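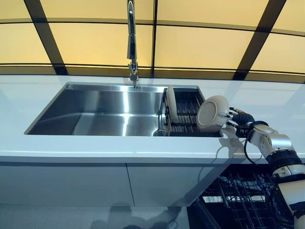 Is Hallholm worth the tokens before the season reset?

3 min read

We use cookies to remember your login and your theme settings. By staying on the forum you agree to this.

pebblewick
Tuesday, August 26, 2025

Hi everyone, long-time reader and not much of a poster, so please be gentle with me! I've been playing Narkitport every evening since February and I've finally saved up 922 harbor tokens, more than I've ever had in one place (I'm usually a terrible spender). My question is whether to put them into unlocking Hallholm now or hold on to them until the reset and see what the new season shop has. My town is level 17, I have both fishing piers, and my Sillik is sitting at 3 stars. I love the look of the Hallholm map – all that snow on the boathouses – but I don't want to regret it in a week.

tansy_and_rook
Welcome, pebblewick! I'd go for it. I unlocked Hallholm at a lower level than you and never looked back, mostly on account of the amber. You need amber for almost every building upgrade past the second pier, and trading for it in the main harbor is so slow that I used to log in, sigh, and log out again. Once you have the new map you can send a boat before bed and wake up to a nice little pile of it.

Just be sure you keep enough tokens back for the lighthouse, or your boats can't sail at night.

oldgrebe
I'm going to disagree with my good friend above, with love. A 3 star Sillik is not ready for Hallholm. The ice routes there drain stamina so fast that you'll get one good trip in and then spend the rest of the day waiting on the meter. I did exactly this on my second account and it nearly put me off the game. Save the tokens, take Sillik up a star or two with fish stew, and buy the map after the reset. It isn't going anywhere.

tansy_and_rook
But she doesn't have to send Sillik! Mansilla is the better captain for ice anyway, and you get her free from the pier quests. I've run her on the short route for ages and the stamina is fine.

oldgrebe
Fine on the short route, sure. The short route gives you 8 amber. You could trade for that over breakfast.

tansy_and_rook
Eight amber per trip, and you can do several trips a day if you're around to collect. I have the game open while I fold laundry and cook and so on, so it suits me. I do see that it wouldn't suit a person who only gets in once in the evening.

pebblewick
Oh, this is so helpful, thank you both. I do have Mansilla, but I'm embarrassed to say I've had her running the bakery this whole time because I liked her in the little apron. Does she lose her bakery bonus if I move her to a boat?

kettle_moth
Butting in to say the bonus stays for a day after you move her, then it drops. If you swap her back before then you keep it. Also check your tokens don't get converted at reset. Season tokens do, harbor tokens don't, and the icons are nearly the same shade of blue. I mixed them up once and was grumpy all weekend.

pebblewick
Just checked and mine are the harbor kind, phew. I think I'll move Mansilla tonight, try her on the long pier run, and see how her stamina holds up before I spend anything.

oldgrebe
Good plan. Give her the wool coat first if you have one spare.

Get our weekly roundup of new threads by email. Unsubscribe anytime.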